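Community > Grippers > Fingers and pads

Pads on my Priro hand gripper keep going out of line

Posted by Notburga Brunner, 19/08/2023

Hi all! I've got a Priro hand-held gripper that I use at our place in Pradcombe, mostly for picking clothes out of a woven basket. I put new pads on in July and I love the thing, but I can't get the two fingers to stay square to each other. I line them up, I tighten the screws, I do a bunch of grabs (say 15) and one pad has crept round so it only pinches at the back corner. Thin fabric slides right out.

The pads are the black blocks with the screw holes, and they've gone kind of fuzzy and dusty on the faces. Do I wipe them with something, or is that asking for trouble? And how tight is tight? The arms are plastic with brass inserts and I'm scared of spinning one. 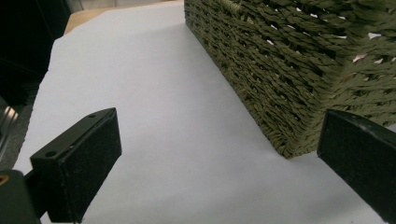

odberg_steve
Dust first, alignment second, or you end up doing the alignment twice. Take both pads off, wipe the back of each one and the spot on the arm where it sits. Lint gets in behind there and the pad rocks on it, so you can crank that screw all day and it'll still walk. For the faces I use a lint roller and then a barely damp cloth. No alcohol on mine, it made the surface go shiny and then nothing would stick to it.

As for tight, short end of the hex key, two fingers, stop when it stops. If an insert starts turning with the screw, back off and fix the insert before you do anything else.

pat in the shop
buy new pads, Schwaiger sells them

Notburga Brunner
Thanks Steve! There was a whole felt of lint behind the left one, yuck. Pat, these ARE new pads, ha. I haven't closed it up against anything yet, so the fingers are still wide open with the basket next to them: 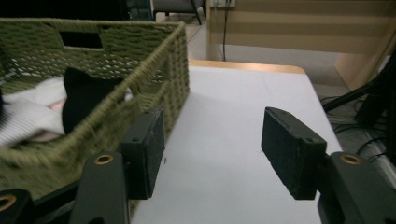
Photo: Notburga Brunner

Should I square them by eye, or is there a trick to it? I have a steel ruler and not much else.

odberg_steve
Ruler's plenty. Leave the screws just loose enough that the pads can move, close the gripper on the flat of the ruler, hold it shut and snug everything down while it's clamped. Swap between the two sides a little at a time, don't do one all the way and then the other. Then open it and try a strip of paper at the top and the bottom of the pads. It should drag the same at both ends. I recheck mine every 5 days or so when it's getting used a lot, less if it's been sitting.

Related
Brass insert spins when I back the screw out
Trigger feels gritty on Priro hand gripper
Which way up do Schwaiger pads go?
Picking thin knits without snagging
Cleaning lint out of finger slides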